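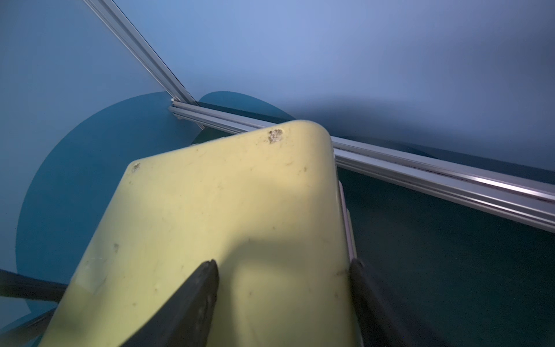

Hadi, on the seed library: I'd keep the packets sorted by sowing month, as they were in Altari. We had 300 packets last September and people found what they wanted. Any flat surface we use picks up marks, like the pale yellow-green one with the grey streaks and the brownish stain near its edge, so please don't write on the plastic. Put the month on a paper label.

Hadi Abu Hammour wrote:
> Could we sort by plant family this year? The Khalaf group
> does it and says returns are easier to log. Also, how many
> beans should go in a packet? I was giving out 5 and one
> person said it was mean.
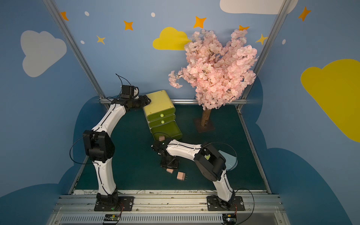
Plant family suits people who already grow. Most of our borrowers ask what they can sow now. If you want the family as well, add it in small letters under the name.

For beans, 5 is too few if mice get at them. I'd go to 12 for dwarf beans and leave squash at 5. Tomatoes can stay at a pinch.
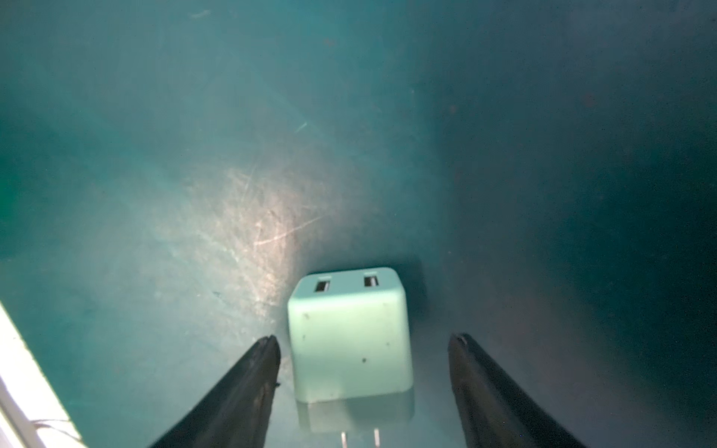 The coriander from Edeck is old stock and 2 of my trays came up patchy. Mark it "sow thickly" or leave it out. I can bring fresh seed, and more envelopes if you're short.

Please send me your list of returns before we print the new one.

Tala Nimri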